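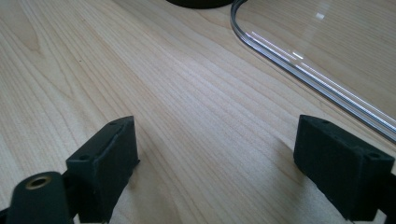 Plollier is an open word list of the terms people use when they talk about wood: how it looks, how it feels under a plane, how it smells when it's cut, what goes wrong with it. It started as a page of scribbles and has grown into 849 entries, and I am so happy with how it's turning out! The grain words are my favorite part. Take a pale blond tabletop with fine, close lines running across it and a few wavy patches up toward one corner. One person will call those patches flame, another will say figure and leave it there, and somebody's grandfather had a word for them that never made it into a book. Plollier wants all of those words, with a note on who says them and what they mean by it.

Version and files

Current release: 2022-10-22

entries.csv – the main table, one row per term and sense
quotes.csv – short lines of speech or writing showing the term in use
speakers.csv – a pen name, region and trade for everyone who gave us words
sources.txt – shop notes and letters we were allowed to quote
CHANGES.txt – what moved since the May release

The files are plain UTF-8 text with commas between fields. They open fine in any spreadsheet program, but turn off automatic date conversion first or a few of the entry codes will get mangled (I lost an evening to this).

Columns in entries.csv

id: short code, never reused, even when an entry is dropped
term: the word or phrase, lowercase unless it comes from a name
sense: a plain definition in one or two sentences
group: look, feel, smell, sound, fault, tool mark, or other
region: where the speaker learned it, if they told us
also_said: other terms with the same sense, separated by semicolons
sure: yes, mostly, or no

Please do look at the "sure" column before you use a row. "Mostly" means two speakers gave slightly different senses and we picked the wider one. "No" means we have the word from a single person or a single letter. Those rows are some of the best in the whole list – they're just not ready to be leaned on.

Where the words come from

Most of the list comes from talks with 22 people who work with wood: furniture makers, boatbuilders, a piano restorer, and several folks who just carve spoons on the porch and know more than the rest of us. Milagros Urquijo ran the first round and wrote the prompts. Josphat Mohamedi did the second round and typed up the Skevow letters, a bundle of shop mail full of complaints about warped boards. They are a delight to read. The recordings aren't part of this release, but the quotes are, and every speaker checked their own lines before we put them in.

Naomi Nyaga sorted over 1,000 raw notes into the entries you see now. Loubna Erraji checked spellings and caught the places where we had split one word in two by mistake (curl and curly, for a start).

Good uses

Writing a glossary for a class. Settling what a customer means by "lively." Finding a better word for a story or a catalog. Studying how trade talk shifts from place to place, if you're careful with the small regions.

Less good uses

Plollier won't help you identify a species. The same look word gets used for maple, ash, birch and plenty besides, and we don't record which board the speaker had in mind. It also says nothing on strength or price, and fault words in particular should not be read as grades. One shop's defect is another shop's best seller.

Known gaps

Smell is thin. So is sound, though Nikola Halilović is working on that with the instrument makers at Mbwambo and I can't wait to see what comes back. There are 80 rows with no region. Bamboo and cork are left out for now, mostly for lack of time.

Adding a word

Send the term, your sense of it, where you heard it, and a line showing it in use. Misspelled is fine, half remembered is fine too. If your word is already listed with a different sense, send it anyway and we'll add a second row.

License

Free to use, change and share, with credit to the Plollier word list. Quotes should stay with their speaker's pen name. Hosting is kindly covered by Flundutier.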